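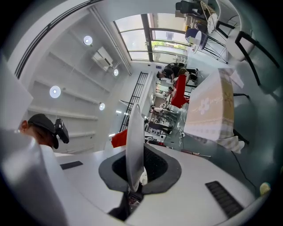
Progress report to the Nadar Fund: shared workspace fit-out and food preparation trials, Muller Hall
Prepared by Satish Murthy, 26 August 2024

1. Status
Works funded under stage one are complete except for the items in section 4. The main room has been in daily use since March. The mezzanine opened later, once the balustrade had been certified.

2. Building works
Lighting. The recessed ceiling fittings were replaced and rewired on a separate circuit. The four round fittings at the window end are switched together and are normally left on during bookings. The linear fitting beneath the mezzanine overhang is on its own switch.
Air conditioning. The existing white unit was retained and serviced. Noise at the seating area is acceptable at low fan speed. At high speed there is a rattle, which the contractor (Curetti) attributes to a loose bracket.
Glazing. The tall window wall and entrance door were resealed. Glare remains an issue for users facing the glass – blinds were excluded from the stage one scope.
Railings. The black metal balustrades have been inspected and touched up where the coating had chipped. Vertical baluster spacing was found compliant at all points.

3. Food preparation trials
The trials cover cutting, portioning and handling of soft fruit in the open workspace. There have been 32 sessions to date against a target of 24. Watermelon was adopted as the standard item for the warmer months because it is cheap and the rind gives a firm edge to hold. Slices are cut to a triangle with the rind left on. Juice on the floor was the main housekeeping problem in the early sessions, and mats are now laid before cutting starts.

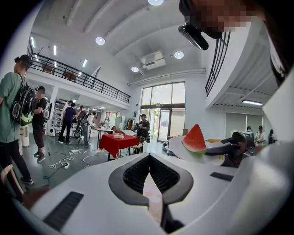

Watermelon slice, rind on, in the main room at Muller Hall.

4. Outstanding items
Air conditioner bracket: Curetti to return, no charge.
Blinds: quote received from Gralodar at $3,591, held for stage two.
Floor mats: two more required, $252 from the consumables line.

5. Budget
Stage one expenditure is within the approved amount. Approval is sought to carry the unspent contingency forward and apply it to the blinds.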